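The Okari Run

by Maksym Holovko

Sison wanted a grip report by eight. Not a nice one, she said. Numbers and an opinion.

So. Night desk, cold noodles, 148 trials queued and the build server coughing. Two controllers to compare. The old one, Flornby, which everybody trusted because it had been there longer than the carpet. The new one, Okari, which came down from the Rivesier office with no manual and a folder of settings named things like final and final_b.

Same simulated arm for both. Same fingers. Same house.

I had spent so long in that house by then. The dining table, the stone walls, the doorway with the dark blue behind it. I knew the floor better than mine at home. I'd never stood on it, obviously. You can't. But I dreamed in it once, in May, and in the dream I kept looking for the bathroom and every door opened on render settings.

Anyway. Flornby first.

Flornby moves like a man carrying soup. Slow out, slow in, tiny pause before the fingers close. 60 trials and I could of called every one with my eyes shut. Good approach, good approach, stalled, good approach. I ate. I typed. I switched over to the wrist camera for a while, just to feel like I was doing something.
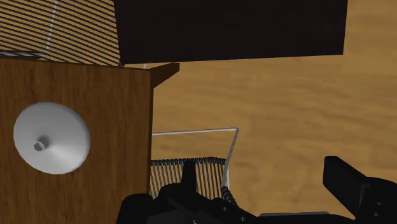
Sison called at the halfway mark. She never says hello.

"Is it drifting?"

"Which."

"Either."

"Flornby no. Havent started the other."

Long breath on the line. She'd written Flornby. Four years of it, two laptops, most of a marriage. Nobody at the office said that out loud but we all knew where the report was going, and who'd be reading it with the door closed.

"Be fair to it," she said. I didn't ask which one she meant.

Started Okari.

First trial, it just sat there. Arm up, fingers open, nothing. Controller reporting ready. Then ready. Then ready again. I checked the command stream and there it was, a trickle of tiny corrections, too small to see. Little nudges at the wrist. Like somebody choosing a word.

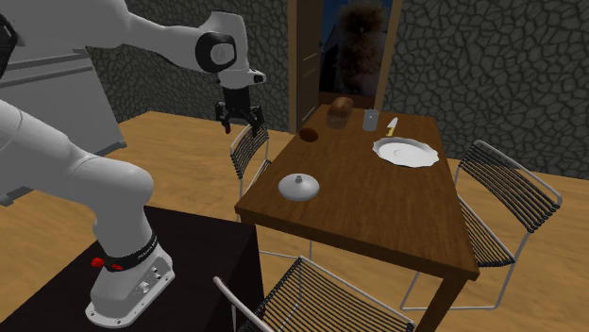
I gave it 4 more seconds. Reached for the stop key. It went.

And it was quick, is the thing. Not jerky. It went past where Flornby would have paused, and didn't pause, and the position error on my plot dropped so flat I thought the logger had died. Logger was fine. I ran it again. Again the wait, again the nudges, then that one long clean move.

Trial 8, I stopped typing.

Trial 20-something, noodles on the floor, didn't pick them up.

There's a setting in the Okari folder called patience. No units. No comment next to it. I set it to zero because the wait was costing it on the clock, and if I was being fair then I should be fair. Ran five. It missed five. Went wide every time, fast and sure of itself. Put patience back and it came in clean.

I wrote that down. Crossed it out. Wrote it again with more words so it would look like engineering.

Sison came in person for the end. Coat on, hair wet, keys still in her hand. She pulled the spare chair over and I put the wide camera up on the big monitor for her, plate job, Okari running. She didn't look at the plots. Thats what got me. Four years of making those plots and she only watched the arm.

"It waits," she said.

"Yeah."

"Mine waits."

"Yours waits at the end. This one does it up front."

She leaned in till the screen turned her face a bit blue. The arm was already on its way down.

"I tried that," she said. "First year. Took it out. Everyone said it looked broken."

I didn't have anything for that. I asked if she wanted the noodles, then remembered. She laughed, sort of. Then she took the keyboard off me and scrolled back up through the folder, final, final_b, all the way to the oldest file in there, and sat looking at the initials on it for a good long time.

They were hers.

"Run it again," she said.
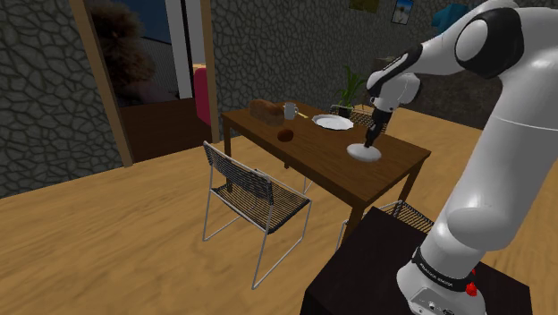 What went in the report

Okari, patience left as found. Flornby kept on as backup. Author of both: Sison. She made me take that last line out, then at ten to eight she put it back in.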